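Chapter 9
Water in the Kitchen

Share 50 · Comments 9

Most of the water a household uses indoors goes to washing, flushing and cooking. The kitchen takes a smaller part than people expect, but it is where habits are easiest to see. A person rinsing lettuce under an open tap can send several quarts down the drain before the leaves are clean. The same leaves swished in a bowl need far less.
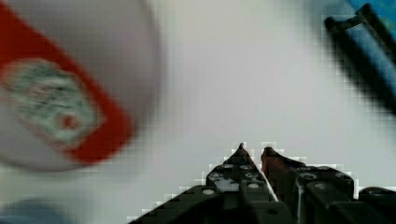 The town of Gamville began metering its homes in the 1970s. Before that, every house paid the same flat fee, and few families knew how much they used. When the first bills came out, 1,992 households were on the system. Use fell within a year — mostly in summer, when lawns had been watered without much thought.

Kitchens changed more slowly. Cooks kept the habits they grew up with: pasta drained straight into the sink, vegetables rinsed one at a time, frozen food thawed under a running tap.

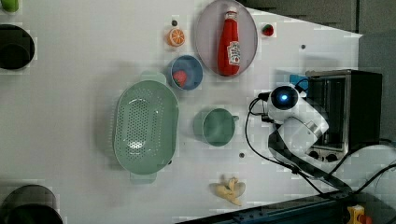
Dayana Ventura remembers that her mother saved the rinse water anyway, meter or no meter, and poured it on the tomatoes. "We had a bucket by the back door," she says. "It was never empty for long."

Reuse of this kind works best with water that has touched only produce. Salty cooking water can harm plants, and greasy water draws insects.
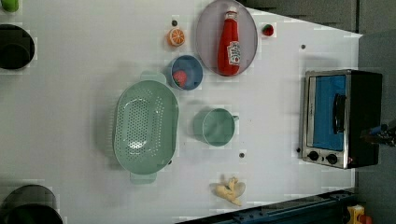
Text by Vlasta Vasić and Arben Matić

In this chapter you will follow water from the main to the tap and from the drain to the treatment plant at Kemport. You will learn to read a meter, compare two ways of doing the same chore, and keep a log of water use at home. Start the log in September if you can, so that it covers both warm and cold months.

Related chapters
Wells and Springs
Reading a Utility Bill
The Irside Reservoir
Soil and Drainage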